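Stelisach Practice Suture Set
Thread and curved needles for stitching practice
Sold by Lurstead, teaching supplies for skills rooms

Availability: in stock
Order code: STL 560
Page last updated: Sat 27 February

We've stocked practice thread for years and most of it does the job, but this is the one we keep opening for ourselves. Stelisach is a fine, pale thread with a soft hand to it. It bends easily into a loop, it takes a knot without a fight, and it goes tight when you pull without that springy, fishing-line feeling you get from a lot of teaching thread (we have drawers full of the stuff). If you've ever watched a beginner's first throw pop open the moment they reach for the second, you'll know why we're so pleased with it!

The pale colour is something we asked for. Against red or pink tissue it stays easy to follow, both where it is lying loose and where it is held tight between two tips, and a teacher looking at a monitor can see which strand is the tail and which is the one being worked.

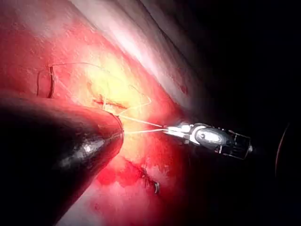 Yu-na Ok: I ordered a box in November for our evening sessions and have been back for more. Knots sit down flat, which I can't say for the last thread we had. My one grumble is that the paper sleeves are hard to open with gloves on, so I now tear a few before we start. Please could you bring back the larger box?

Thank you, Yu-na. The sleeves are changing – the next batch has a notch at both ends. The larger box is with us again too, see under Ordering.

What's in the set

Thread, 560 mm strands, undyed
Curved needles, already fitted to the thread
Paper sleeves, one strand to each
Card with drawings of the basic knots
Bin label for used needles

We like the 560 mm length very much. It's long enough for a short running stitch with plenty left to tie off, and short enough that you aren't dragging half of it through the tissue on every pass. For practising single knots in a tight space, cut it down first. A long tail has a way of laying itself over the very spot you are trying to see, and a good part of the early sessions goes on moving loops out of the road before the next throw. 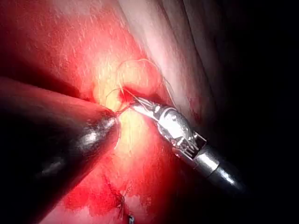
Size is 3-0 throughout. Finer thread is lovely to look at, but learners snap it, and then they get timid and stop pulling their knots down properly. With 3-0 they can put a decent amount of pull on it and find out what snug feels like. Once they are steady, try our Zodel thread, which is thinner and a good deal less forgiving.

The needle

The needle deserves a paragraph of its own. It has an even curve, so it follows a turn of the wrist all the way round and comes up where you expect it. Hold it a little back from the middle of the curve, towards the thread end. Too close to the point and you have nothing left to push through with; too far back and it swivels. The finish is plain and bright, and the point is properly sharp, so treat it as you would any other sharp and use the bin label that comes in the box.

Malou Baldursdóttir, who tests our needles, gets through a whole afternoon of closing short cuts with 2 of them before she notices any drag at the point. Most people in a teaching room will lose the needle long before they blunt it.

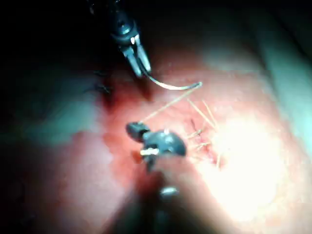
Holding the thread

Grip the thread lightly and keep hold of the same spot. Any thread will fray if the jaws chew at it, and this one is no different, although it stands up better than most. If you see fluff, cut back past it. When you pull a strand through, take it up in short lengths, and let the slack lie to one side of the cut you're closing.

It can be used with hand tools or with instruments, on pads or on butcher's tissue. Keep it dry between sessions and out of strong sun, or it turns a bit stiff.

Please note that this is a teaching product. It is not sterile and must not be used on patients or animals.

Ordering

Small box: 3 sleeves, handy as a trial
Large box: 100 sleeves
Spare knot cards: free with any order, just ask

Goes well with: Sitthichai wound pads, Zodel fine thread, Lurstead sharps tub

Questions about lengths or needle shapes can go to the Lurstead desk through the contact form. We're happy to cut odd lengths for large orders.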